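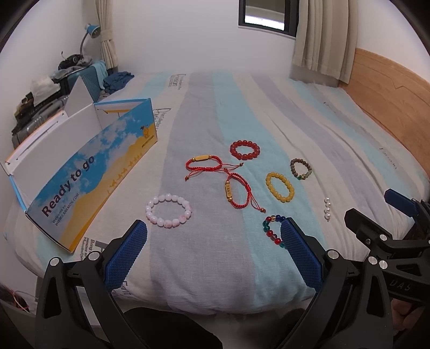
Red beads and a red braided cord on the stripy duvet

How I restring a bead bracelet

I've been mending my own bracelets since my favourite one burst all over the bus to Hitholm (I got most of it back, thank you to everyone who crawled). It takes me 20 minutes now and you don't need much kit!

You'll want stretchy cord, a blob of jewellery glue, scissors and something soft to work on. I buy Tosia cord because it knots nicely, but any clear elastic will do.

1. Cut 200 mm of cord for a child's wrist, or a good bit more for your own. Be generous, short ends are a misery to tie.

2. Give the cord a few slow pulls before you thread anything. Skip this and the bracelet goes baggy after a week or so.

3. Stick a bit of tape on one end and thread from the other. If a bead won't go on, check the hole for old glue and clear it with a pin.

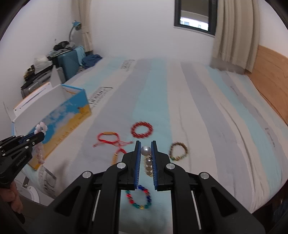 Knots are where most people come unstuck, me included. I tie a surgeon's knot, so that's right over left with an extra wrap, then left over right, and pull until it bites. Dab on the glue and leave it overnight. If you've got a hanging piece to add, like the white pearl on its short chain of gold-toned beads, put it on halfway through threading so the knot ends up well away from it.

4. Trim the tails to 2 mm and tug the knot inside the nearest bead. A wide-holed bead is best for this, so I always save one for last.

Braided cord is a different job altogether, and I'll do that one in April.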